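Zivau trial unit, bench notes, June

Started a little after 9:30 with coffee and the quick-start booklet from Kubíček, who are handling the loan for us. I do like their booklet. It is written by somebody who has clearly stood next to one of these with a hex key in hand, and I wish our own manuals were half as friendly. My one complaint is that the cable section comes after the power-up section, so Sabina and I read it in the wrong order and had to go back (my fault as much as the booklet's, I was in a hurry to see it move).

Joint check first, slow speed, both arms. Left arm went through the whole routine without a murmur. Right arm gave a position warning on the shoulder and stopped. We cleared it, ran it again and got the same warning, then power-cycled and it went away for the rest of the morning. I have written to Kubíček all the same and asked whether the Cleltberg people ever saw this on theirs, as they had the unit before us.

Grippers next. Vendula had put together a nice little pick list from the Prallisen job, mostly the caps and the short sleeves, and we went through it 126 times before lunch with 2 drops, both on sleeves and both with the right gripper. That is better than I expected from the fingers it ships with! Sabina thinks the sleeves would behave with a softer pad and she is probably right, she usually is about anything that has to hold on to something. Pads are extra on the price list. Ask for a sample pair before we agree to pay for any.

Things I would want settled before we say yes to the full kit:

The service plan. Three visits a year sounds generous until you read that travel is billed separately. Vendula is asking for a figure with travel in it.

The software seat. One login for the whole bench is a nuisance when two of us want to look at logs at the same time.

Noise. Quieter than the old unit by a long way, and I could talk to Sabina across the bench without raising my voice. Very happy with this.

Left to do: the long run, nearly 300 cycles if the afternoon allows, then the same pick list with the arms swapped over so we can tell whether the drops follow the gripper or the side. Vendula has the log sheet. Please write the warnings down with the time next to them, even the ones that clear by themselves.
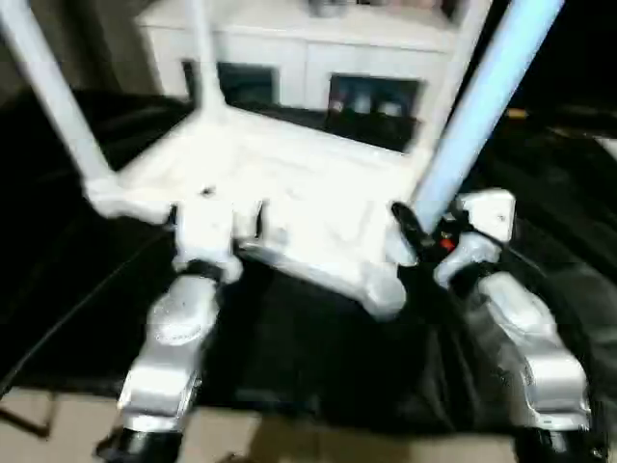 Zivau unit from above, both arms down, black cloth under the base.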